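Household Textiles and Garment Care
Unit 2: Folding and surface preparation for knitted sportswear
Course handout, Bernton Centre for Domestic Studies
Issued January 7, 2022

2.1 Scope

This handout covers the handling of sportswear between drying and storage. Washing and stain treatment were dealt with in Unit 1 and are not repeated. Woven shirts, with stiff collars and plackets, follow in Unit 3. Read sections 2.2 to 2.4 before the practical. The reading from the Holanda workbook is optional.

2.2 Terms

Flat state: the garment lies in a single plane, front and back panels in contact, with no part of the body tucked under another.
Bunched state: the garment lies in overlapping folds and its outline cannot be read.
Reference edge: the straight edge from which all later folds are measured. On a shirt it is normally a side of the body.
Trim: any band, stripe or rib that differs from the main fabric in colour or construction.

2.3 The working surface

A table is the standard surface. At home, however, most folding is done on a bed or a sofa, and the method has to allow for it. Upholstery differs from a table in two respects. It yields under the hand, so a crease pressed against it is less sharp. It also grips: a coarse weave holds a light knit in place, which helps when a panel is being smoothed but hinders when the whole garment has to be turned.

Use the seat cushion and keep the garment clear of the rounded front, where the fabric follows the curve and the hem will drift. Loose cushions should be pushed to the back of the seat or taken off.

2.4 Printed shirts in the flat state

Large lettering is usually stiffer than the knit around it. A fold taken through a letter will stand open for a time and may mark the print if the shirt is stored under weight. The fold lines should therefore be planned around the print before the first fold is made. If the shirt is to be turned face down, this is done once, at the start.

The direction in which the shirt faces the worker is of no importance. What matters is that the reference edge is straight and can be reached without leaning across the garment.
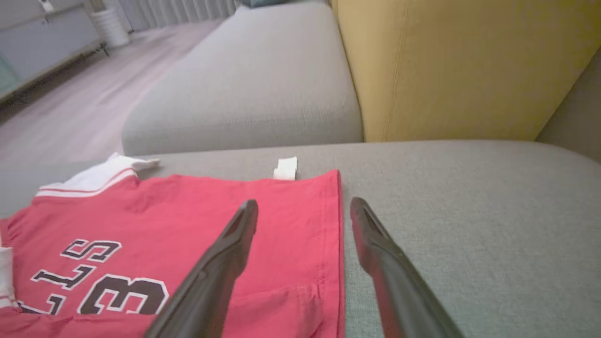 One reader of the Wokton edition objected that direction does matter, that a left-handed worker will always want the collar on the far side, and that the handout should state this. The point is accepted for left-handed workers using a narrow surface. On a full-width seat the difference is small, and either position may be used in the practical.

Collars of ribbed knit tend to curl. Do not press the curl flat at this stage — it returns, and the pressing moves the shoulders out of line. The collar is settled last, when the body has been folded and its weight holds the neck.

Procedure for a short-sleeved shirt:
1. Lay the shirt flat and smooth from the centre outwards.
2. Bring one side in, keeping the fold clear of the print where the width allows. Lay the sleeve back on itself.
3. Repeat on the other side.
4. Bring the hem up to the neck, in two stages if the drawer is shallow.
5. Settle the collar.

2.5 Recovering a garment from the bunched state

Mesh and other light knits rarely leave the basket flat. The type of garment may itself be in doubt until it is opened: a red sports top and a pair of red shorts look much alike in a heap. Work from the features that can be identified without moving anything, in this order: label, trim, hem stripe. A sewn-in label often gives the position of a neck, waistband or side seam. A band of trim normally follows an edge and can be traced with the fingers until a corner is found.
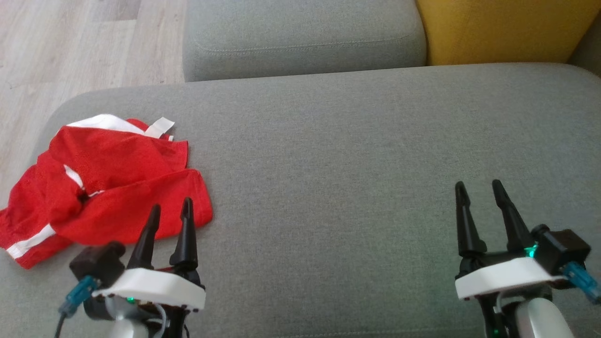
Would it not be quicker simply to pick the thing up and shake it? Shaking is permitted, and for cotton jersey it is generally quicker. For mesh it is less reliable, as the open structure catches on zips and on other clothing. In the Bimton trial, 69 garments were opened by each method; tracing the edge took longer per item but 18 fewer had to be laid out a second time. Students may use either method, provided they record which.

Once two corners are held, lift, let the fabric hang, and lower it on to the surface hem first. Continue as in 2.4, or, for shorts, fold one leg over the other along the centre seam.

2.6 Practical work

Bring one printed sports shirt and one mesh garment, both clean. Each is to be taken from the bunched state to the folded state on a table and then on upholstery. Allow around 2 minutes per attempt. Note the surface, the reference edge chosen, and any fold that crossed the print.

Record sheets are handed in at the first session in February. Unit 3 will be issued at the same session.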